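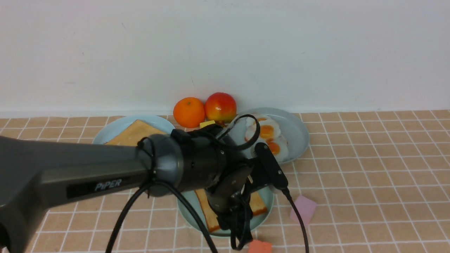 Frühstückstisch, Greifer über dem Toast auf dem vorderen Teller. Drei Eier hinten rechts.

Dezember, 9:40 Uhr, Labor Bresholm

So, neuer Aufgabensatz: Spiegelei auf Toast. Keerthana hatte die Idee schon vor Wochen auf den Zettel geschrieben, und ich hab sie immer wieder nach unten geschoben, weil ich dachte, das ist doch bloß noch mal Pick-and-Place mit anderen Requisiten. Ist es nicht! Ein Würfel liegt halt da und hat Kanten, an denen man zupacken kann. Ein Spiegelei ist flach, unregelmäßig, glänzt, und der Rand ist überall anders. Ich hab heute früh allein für die Frage, von welcher Seite ich rangehe, eine halbe Kanne Kaffee gebraucht.

Ziel für diesen Satz sind 70 brauchbare Episoden. Brauchbar heißt bei uns: Ei vom Teller aufnehmen, über den Toast, ablegen, Arm zurück in die Ruhelage, und alles ohne dass jemand mit der Hand eingreift. Der Satz heißt im Ordner pinto_ei_toast, bitte nicht wieder umbenennen (Ashwin, ich schau in deine Richtung). Der alte Ordner pinto_test2 kann weg, da sind nur meine Trockenübungen drin.

Zum Tisch: Die karierte Decke bleibt liegen. Ich hatte kurz überlegt, ob das Gitter uns hinterher auf die Füße fällt – das Modell könnte sich ja die Linien als Koordinatensystem merken und auf jedem anderen Tisch dumm dastehen. Mit Keerthana besprochen, sie meint, für den ersten Satz ist es egal, und beim zweiten tauschen wir die Decke sowieso. Gut, dann eben so. Die bunten Schaumstoffwürfel und das Obst sind reine Ablenkung und gehören nicht zur Aufgabe. Wer einen Würfel mitnimmt oder verschiebt: Episode behalten, aber Marker "gestört" setzen. Wer einen Teller verschiebt: verwerfen.

Teleoperation wie gehabt über den Leader-Arm, Aufnahme mit Atix. Die neue Atix-Version startet endlich, ohne dass man den Kameratreiber zweimal anfassen muss. Dafür hat sie jetzt die nette Eigenart, den Aufgabentext nach jedem Neustart auf leer zurückzusetzen. Ich hab 5 Episoden ohne Text aufgenommen, bis mir das aufgefallen ist. Hab sie von Hand nachgetragen, ging schnell, aber schaut bitte vor jeder Runde in das Feld oben links. Der Text lautet: "Lege ein Spiegelei auf den Toast auf dem vorderen Teller." Den vorderen Teller unbedingt mit reinschreiben, sonst ist die Anweisung zweideutig.

11:15 Uhr

Erste Runde durch, und ich bin ein bisschen klüger. Meine Strategie war anfangs, das Ei von oben flach zu greifen, also mit den Fingern beidseitig außen am Eiweiß. Klappt ab und zu, sieht dann auch hübsch aus, aber meistens schiebt man das Ei erst mal gemütlich über den Teller. Viel besser geht es, wenn man nur den Rand klemmt und das Ei dann hochkant mitnimmt. Dann hängt es beim Transport zwar steil am Greifer, aber es hängt wenigstens!

Das Ablegen ist dafür fummeliger. Man muss mit der Unterkante fast ans Brot ran und dann das Handgelenk kippen, während man langsam öffnet. Öffnet man zu früh, landet das Ei gern mal mit dem Dotter nach unten. Zählt das als Erfolg? Ashwin sagt ja, liegt doch auf dem Toast. Keerthana sagt nein. Ich hab mich Keerthana angeschlossen und 6 Episoden wieder rausgeworfen. Tat weh, zugegeben.
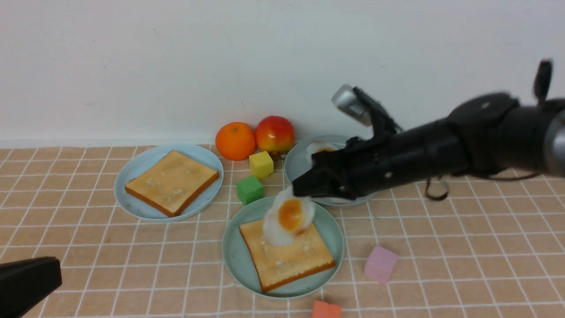
Randgriff: Ei fast senkrecht, Unterkante knapp über dem Brot. Ab hier kippen und langsam öffnen.

Was mir beim Durchsehen der Aufnahmen noch auffällt: Kurz vorm Ablegen bleibe ich jedes Mal stehen und überlege. In den Daten sind das dann lange Strecken, in denen sich nichts bewegt, und genau das lernt das Modell natürlich auch – beim letzten Satz hatten wir ja diese Policy, die über dem Ziel einfach geparkt hat. Also lieber vorher im Kopf klar machen, wie gekippt wird, und dann in einem Zug durch. Wenn ihr unterwegs doch hängen bleibt, einfach abbrechen und neu anfangen, das kostet weniger als nachträgliches Schneiden.

Ach ja, Kabel. Am Handgelenk hängt einiges an Schlaufen herum, und wenn man weit runtergeht, kommen die dem Tisch schon recht nah. Ich würde das vor der nächsten Runde gern sauber hochbinden. Aber bitte nicht mitten in einem Satz, sonst sieht die eine Hälfte der Daten anders aus als die andere! Ashwin, kannst du noch Klettband bestellen, das breite?

14:30 Uhr

Ashwin hat nach dem Mittag übernommen, und ich muss sagen, er ist schneller als ich. Er greift grundsätzlich das Ei, das am nächsten am Arm liegt, ich nehme eher das, dessen Rand am besten frei liegt. Für die Vielfalt im Datensatz ist das eigentlich prima, also haben wir beschlossen, uns nicht anzugleichen. Operator-Kürzel aber bitte immer eintragen, dann können wir später getrennt auswerten.

Offen für morgen:
Startpose der Toasts öfter drehen, bei mir lagen sie zu lange gleich.
Kameras vor dem ersten Durchgang prüfen, Belichtung fest einstellen (das Eiweiß glänzt und brennt leicht aus).
Export nach Stonasum erst, wenn alle Marker gesetzt sind. Keerthana macht den Abgleich.
Zweite Aufgabe vorbereiten: Ei wieder zurück vom Toast auf den Teller. Da graut mir jetzt schon ein bisschen davor, vom Brot kriegt man den Rand bestimmt noch schlechter zu fassen.

Leader-Arm ist aus, Daten liegen auf dem Laborserver, Kopie auf der Platte im Schrank.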